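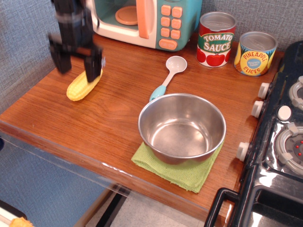 TITAU, 30 Aug 2019. Kavby has opened the orders for the Grirnov 3, its new case for small desktop computers, and we had one on the desk for 2 weeks. Keerthana Devadiga built a complete machine in it, and these are her notes.

The case is a little taller than the old model, but the footprint stays the same. The most important change is inside. The power supply now sits at the front, so a graphics card with a length of 292 mm was not possible for us, and we used a short card with two fans. Please measure your card before you order. The manual gives the limit only on the last page, in very small letters.

Cable work was easier than we expected. There is a channel behind the main board, and the side panels come off without tools. The dust filter under the case is less good. It slides out to the back, and you must pull the case away from the wall every time you want to clean it.

With the two fans that come in the box, the processor stayed at 71 degrees after one hour of full load. When we added a third fan at the top, it went down by 4 degrees, and the noise did not become much worse. Bhavana Kotian sits at the next desk and she noticed the fans only when a game was running.

The price is 147 dollars, and this is high for a case without a power supply. A version with a glass side will come later, but Kavby did not tell us the month. The shop Kulkarni has the black one in stock, and the white one can be reserved.

Readers who still have the old Grirnov can keep their fan brackets, the screw holes are in the same places. The front cable for USB is different and it will not fit in the old case. Questions about the build can be sent to Keerthana at the usual newsletter address, and she will answer them in the next issue.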